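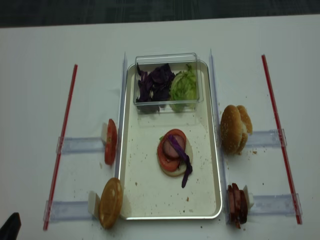

Divina Manalastas wants to know whether the Wekano food station is worth buying before you have a working arm to put over it, or whether a cutting board and some masking tape would teach you the same thing. Fair question, and the sales page doesn't help her. It says "kitchen-ready automation in an afternoon." My afternoon ran into the next day.

Wekano is a layout kit from Todadus. For $680 you get the clear holders with their white blocks, the side rails, the clips, the red rods and a PDF manual. You don't get an arm, a gripper, the tray or any software beyond a handful of sample waypoints. Keep that in mind when you look at the price.

These are the steps I'd follow now, in the order I wish the manual had put them.

Setting up the Wekano station

1. Find the arm's real reach first. The manual leaves this until the end. Bolt the arm down, move it by hand to the farthest spot you expect to use, and mark the table there. If the far end of your tray is past the mark, move the tray, because the arm won't stretch.

2. Lay the tray lengthwise and stand a rail along each long side. Todadus says the rails "self-align." Mine leaned until I pushed everything up tight.

3. Clip the holders to the red rods and leave the clips loose. You will be shifting them again.

4. Load each holder with the food standing on edge against its block. Bun halves behave well. Tomato depends on how you cut it: thin slices fold over, thick ones are hard to release. Sliced meat is the worst of the lot. A stack leans together nicely and then the gripper takes two slices when you asked for one.

5. Put the shredded vegetables in a clear container at the far end of the tray. Any small one will do. The $158 "produce module" in the Todadus catalog is a container with a mounting foot, and I can't find a reason to own it.

6. Teach the bottom bun first and run only that move 13 times. If it lands off center once, fix the holder before you touch anything else. Every layer after it inherits the mistake.

7. Add tomato, then meat, each with its own approach height. The sample waypoints use one height for both, which squashes the tomato.

8. Do the shredded vegetables last and expect to hate it.

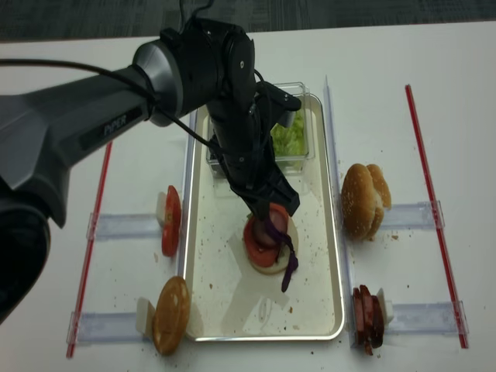 Gripper down on the meat layer, with a purple strip hanging from the fingers.

About step 8

A parallel gripper is a poor tool for anything shredded, and the kit does nothing to change that. Long pieces trail over the side of the stack. Chop them short and they fall out on the way. I had better results opening the fingers slowly, close to the stack, but "better" here means a sandwich I'd eat myself and wouldn't sell.

Khairul Ong at Tavuvley tried the same kit with a softer set of fingertips and reports fewer torn tomatoes and no difference at all with cabbage. I haven't tested those fingertips.

Crumbs

The manual has one line on cleaning: "wipe as needed." Bun crumbs get everywhere, tray and table both. Brush out around the holders between runs, and check that nothing has built up behind a block, or your pick position drifts and you'll blame the arm.

Should you buy it?

For a class or a demo, where the same layout has to come back every morning, maybe. The holders do keep food upright and in a known place, and that part works as sold. For a kitchen, no. Simanjuntak sells plain rail and clip sets without the food branding, and I'd price those first.

As for Divina's masking tape: tape can't hold a tomato slice on edge. It can mark where everything goes, though, and I'd start there until the arm is running.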